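Kamata Citrus Opens Packing Shed to Small Growers

May 2025

Citrus packer Kamata will open its packing shed to small growers this winter, giving family orchards a way to sell fruit under their own names.

The shed, which until now has handled only Kamata's own harvest, will take deliveries from 18 orchards in the first season. Growers can book the line for half a day and must bring at least 800 kilograms of fruit. Washing, grading and boxing are included in the fee.

"Many of our neighbours have good oranges and nowhere close by to pack them," said Yae Honda, general manager of Kamata. "Some have been driving up to 70 kilometres each way. We have spare hours on the line, so it makes sense to share them."

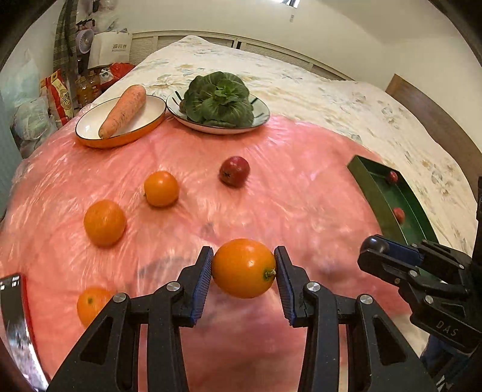
An orange with its stem nub still attached.

Boxed fruit can be collected the same day or held in the cool room for a weekly run to the city markets. Freight company Funirance will carry the market loads. Growers who prefer to sell direct can buy plain cartons at the shed or supply their own.

Fruit that does not make the grade will go to juice maker Pradurska, with payment passed on to the grower each month. Split or mouldy fruit will not be accepted.

Kamata has also put on a second shift supervisor and widened the truck bay at the rear of the shed. Bookings for navels are open now. Mandarins and lemons will follow once the first loads are through, and a Valencia season is planned to run until December.

Growers can pick up a booking form from the shed office during business hours.

ENDS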